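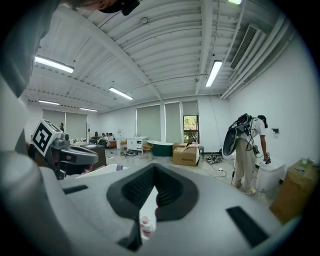
Week 2: Writing up a campus accident

Okay, so last time we did court stories, and I promised you something closer to home. Our practice case is the stairwell collapse at Stornelum College, in the Undell residence hall. Two students hurt, 13 moved out overnight, and a student body of 3168 all texting each other rumors.

Start with who was hurt and how badly. I know you want to open with the noise and the dust (everybody does!), but the parents reading want the first thing first. Then where, then when — and keep the building's name spelled the same way all the way down, please.
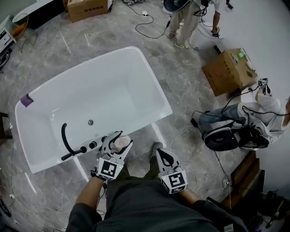 Next comes the college's statement. Quote it, say who put it out, and don't let it stand in for the facts. If the hospital says "stable," write stable and leave "fine" alone.

For next class, write me the top of the story in 50 words or fewer. Use the Stostel news desk sheet for the timeline, and bring it printed, I mark on paper.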